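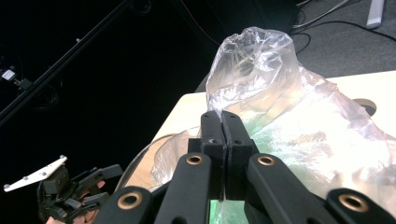 Bench tips: comparing gripper fingertips on thin plastic bags

Clear bags are a poor first test and a good second one. Start with a wooden block to prove the jaws close squarely, then move to film. Most faults that stay hidden on a block show up on a bag within a few tries.

The notes below come from trying two sets of fingertips, the Zornunex flat pair and the Kalard ribbed pair, on the same hand-held linkage grippers. The controller was a Floller in both cases, with the same closing speed.

Setting up

Check the seam first. Close the jaws on a strip of printer paper and pull. If the strip slides out at one corner, the tips are not parallel. Loosen the fingertip screws, close the jaws fully, and tighten them again while closed.

Check the pivots next. Hold one arm and rock the fingertip sideways. Any play at the bushings is multiplied at the tip. Wipe them with a dry cloth. Oil ends up on the film and spoils the comparison.

Clamp the table. A light table creeps when two grippers pull against each other, and the creep reads as slip in the log.

Route cables down the outside of each forearm. Leave enough slack to turn the wrist through its full range, and no more.

Picking up film

Pinch a fold, never a flat sheet. Push the bag inwards with the closed tips until a ridge forms, open to 16 mm, lower over the ridge and close.

Keep the pinch at the top of the tips. A deep bite gathers more plastic than the jaws can hold evenly, and the outer layers creep.

Set force low. With the flat pair we stopped at 6 N. The ribbed pair held at a lower setting but marked the film, and after repeated grips in one spot it made pinholes.

Change the bag often. Used film goes soft along its creases and is easier to hold, which flatters whichever tips are tested last. We allowed up to 8 grips per bag.

Bagging a cup

Use one gripper to steady and one to pull. The steadying jaws should be set before the other hand moves.
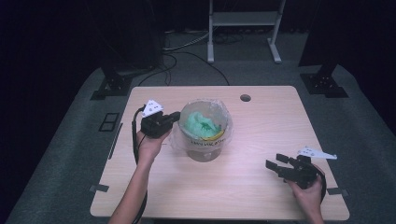 Jonalyn Estrella asked whether the ribbed pair should be dropped altogether. I would keep it for thicker carrier bags, where pinholes matter less and the flat pair slides at low force.

Load the cup before you bag it. An empty cup tips at the first tug. Soft filling should not stand far above the rim, as it catches the bag on the way up.

Results

Out of 114 pinches on clear film, the flat pair dropped fewer than the ribbed pair, though most of the difference came from the first hour, before the seam had been reset. Treat it as a weak result. A Samir controller will be tried in July with the same tips.

Comments

Erdal Sarıgül
What grade of film? Freezer bags and bread bags behave very differently on my flat tips.

Reply from author
Thin food bags from a roll. No grade on the box.

Benchrat
The paper strip check found a bent arm on mine. Thanks.

Jonalyn Estrella
Try a thin silicone pad on the flat pair. Mine needs cleaning daily or it picks up dust and stops gripping.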